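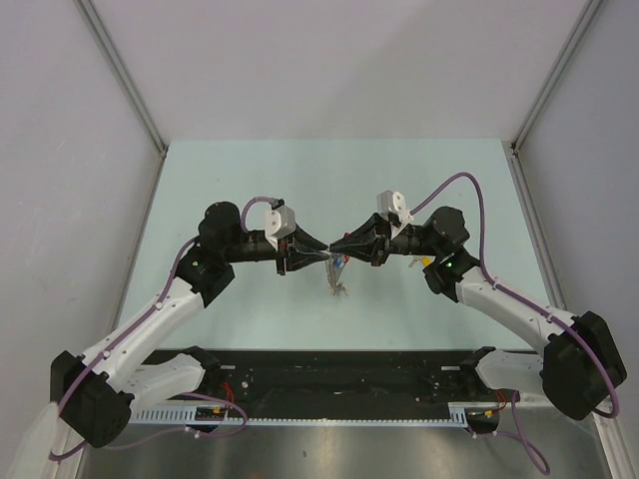 Yu-na Ji
I would skip the colors and go by number. We had colored tags at our place for years and it fell apart the first time we ran out of one color. Somebody used a blue where a green should have been and after that the colors meant nothing. Numbers on a tag, list in a drawer, done.

Skolamville Property Forum > Tools and Supplies > Key tags, split rings and the drawer of mystery keys
Replies: newest page
Thread started April 10, 2021

rbakhtiari
OK, but I already have the tags, so I'm going to use them. For people who didn't read my first post: I took over the keys for a small building on Kordestani in February. What I got was a coffee can. Some keys had plastic tags, some were bare, and a few were on rings with three or four others that had nothing to do with each other. There was no list at all.

I have red, yellow and blue plastic key tags. My plan is red for mechanical rooms, yellow for apartments, blue for common areas like the laundry and the bike storage. Each one gets its own ring and nothing shares.

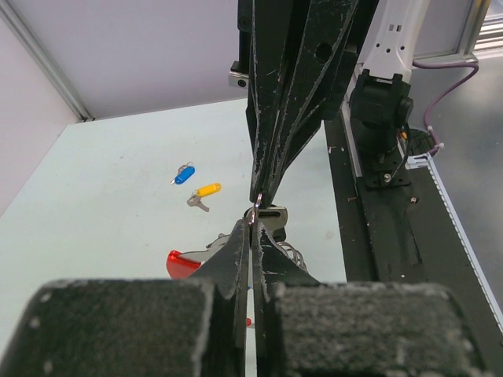

The part that takes the time is the split rings. They're stiff, the keys have small holes, and by the tenth one my thumbnail is finished. I've tried a butter knife to open the coil and it slips. I would like to know what other people use before I do the rest of them.

hingepin_dale
Staple remover. The kind with the jaws, not the flat blade. Push one tooth between the coils and it holds the ring open while you slide the key on. There are split ring pliers made for fishing lures too, they work the same way and cost next to nothing. The small ones won't open a heavy ring though.

Yu-na Ji
Fishing pliers, yes. I have a pair. Still say numbers.

mossgate
I'm with Roya on colors. When the boiler is making a noise at night I don't want to read a number and then go find a list. I want to grab red. You can put a number on a red tag as well, so I don't see why it has to be one or the other.

Yu-na Ji
It doesn't have to be. My problem is with color being the only thing. If the paper slips out of the tag window you have a red tag that could be any mechanical room.

hingepin_dale
And don't write the address on it. Or the apartment number, if you can help it. A lost key with "Apt 5" and a street on it is a lock change. Use a code that only makes sense with your list.

rbakhtiari
That's a good point about the apartments. The old tags had the unit numbers right on them. I'll change that.

I went through the whole can last night and tested what I could. Here's where I am:

Keys that fit something and I know what: most of them
Keys that fit something I already have three copies of: too many
Small keys that look like mailbox or cabinet keys: a pile
Unknown: a smaller pile, going in an envelope

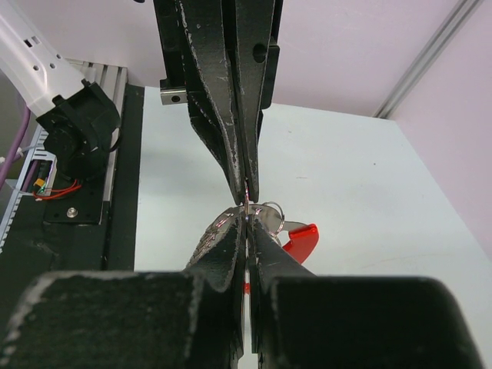
Some of the bunches I'm leaving together. The boiler room, the electrical room and the roof door always get opened by the same person on the same visit, so splitting them up makes no sense to me. Those stay on one ring with one red tag, and there's a second set in the lockbox. I know I said nothing shares a ring. That was before I walked the building with the plumber and had to hold three sets at once.

ladder_and_bucket
Disagree on the bunch. We did that, and the plumber walked off with the set, and then we had no roof key for a week. Separate rings, and clip them together with a snap hook when somebody needs all three. Then when they come back you can see right away which one is missing.

mossgate
If he walks off with three keys clipped together you have the same problem.

ladder_and_bucket
Only if you hand over all three. Most days he needs one.

rbakhtiari
Fair. I might do that for the roof key and leave the other two together.

Also a question about hardware. I want something with a bit of give for the keys that hang inside the cabinet door. The hooks are too close together and when you pull one ring it drags its neighbor off. Has anybody used those metal spring key holders?

hingepin_dale
I wouldn't. The spring stretches out if somebody yanks it and then it hangs crooked forever. Move the hooks apart.

Yu-na Ji
Same answer. Or use every second hook. If you run out of hooks, buy a second cabinet. I looked at the Narkholm one that holds 100 and it was more than I needed, but the hooks were spaced well.

mossgate
I have the Ikance cabinet, and the hooks are plastic. Two snapped. Go with metal hooks if you have heavy bunches.

rbakhtiari
I can't move the hooks, they're punched out of the back panel. Every second hook could work if I get rid of the duplicates.

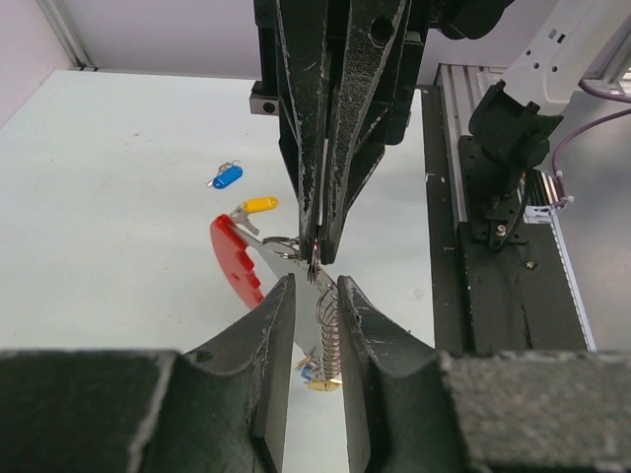

I'm keeping two copies of each and no more. The extras go in a sealed bag in the office with the date on it, and if no one asks for one in a year they go to the scrap metal bin. The mailbox keys are separate because the tenants lose those most often and I'd like to have a spare ready. I still have to make the list. I was going to do it on the computer and tape a printout inside the closet, but after what Dale said about codes I guess the printout shouldn't be next to the keys.

hingepin_dale
No, keep it somewhere else. Ours is in the office file.

ladder_and_bucket
Before you scrap anything, try the unknown ones on the padlocks too. Meter cage, gate, the chain on the dumpster. I had an envelope like yours and two of them were for the gate.

rbakhtiari
I forgot about the meter cage. Will try that tomorrow and post what's left in the envelope.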